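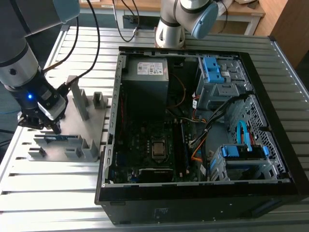 Parish cluster office: changes to service times and the retreat sign-up

The parishes of Stanirville and Trollport will share one schedule of Sunday worship from September. Stanirville keeps the earlier service. Trollport moves to late morning, and evening prayer alternates between the two churches. Midweek prayer is not affected.

The change follows the review of attendance returns that closed in the spring. Returns were received from all 6 worship sites in the cluster. The two smallest, Geraghty Chapel and the mission room on the Nakano estate, will hold a service once a month and will otherwise join Stanirville. Requests for home communion should still go to the cluster office, with 2 clear days' notice where possible.

Baptism and marriage entries from Geraghty Chapel are now kept at Stanirville with the main series. The oldest volume begins in 1832 and may be consulted by appointment only. Certified copies are issued from the later volumes in the usual way. For the first volume the office will supply a typed transcript - the binding does not allow it to be opened flat on the copier.

Places on the autumn retreat are limited to 100 across the cluster. Forms are at the back of each church and should be returned with the deposit to the office, marked "Retreat". Households may use a single form, but each person attending must be listed on it, including children. Dietary needs go in the second box. A waiting list will be kept once the places are filled, in order of receipt.

Notices for the next issue should reach the office in plain text.

Issued by the cluster office, 20/05/2021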